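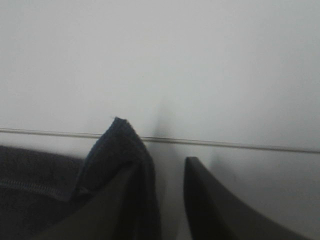
Wrist view, navy cloth near the gripper.

I said last month I would write up how the robotics club is getting on with the towel task, so this is mostly for the people who asked.

We meet in the evenings in the lab above the Mokgate library. The project is called Kernura, a name left over from an older club entry which we never got round to changing. The aim is to have two arms fold a towel in half on a table. We have entered it for the Sokol student challenge, in the soft objects class, and the rules say the towel has to start flat and both arms have to be used.

Most of my own time this term has gone on the corners. A terry towel is thick at the hem and the fingers either take too much of it or slide off. I started with the fingertips coming straight down and closing. Now I bring them in at a slant, a little lower, and close more slowly. I prefer the second way, though it takes longer, and the judges do give marks for time.

The wrist cameras are useful for this. From the side you can think you have a good hold when there is only a bit of fluff between the fingers. We save the wrist view and the fixed view together and go through them afterwards on the old laptop.

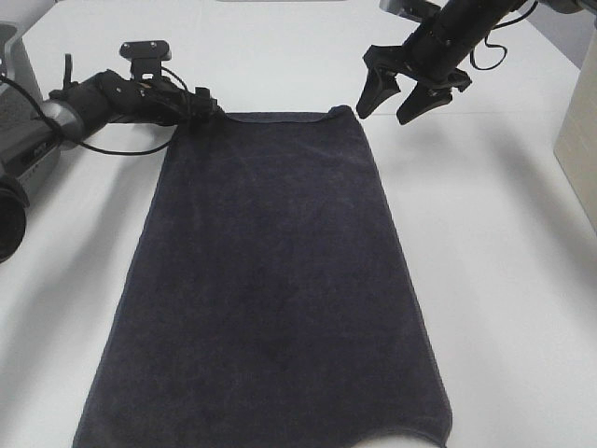 The other half of the job is getting the two arms to wait for each other. If one lifts early the towel turns on the table and the far edge is no longer where the program expects it. The first years wrote a small script called Lista which holds each arm at its corner until both report that they are closed. It is 99 lines long and I have asked them to put some comments in it.

We have roughly 711 recorded attempts so far, good and bad. They still need sorting. I did two evenings of it and then the folder names stopped making sense, so I am going to rename the lot before anyone does more.

Still to do before December: sort the recordings, try a lighter towel, and tidy the cables on the left arm. I would also like three complete folds in a row with no one touching the table – we have managed two.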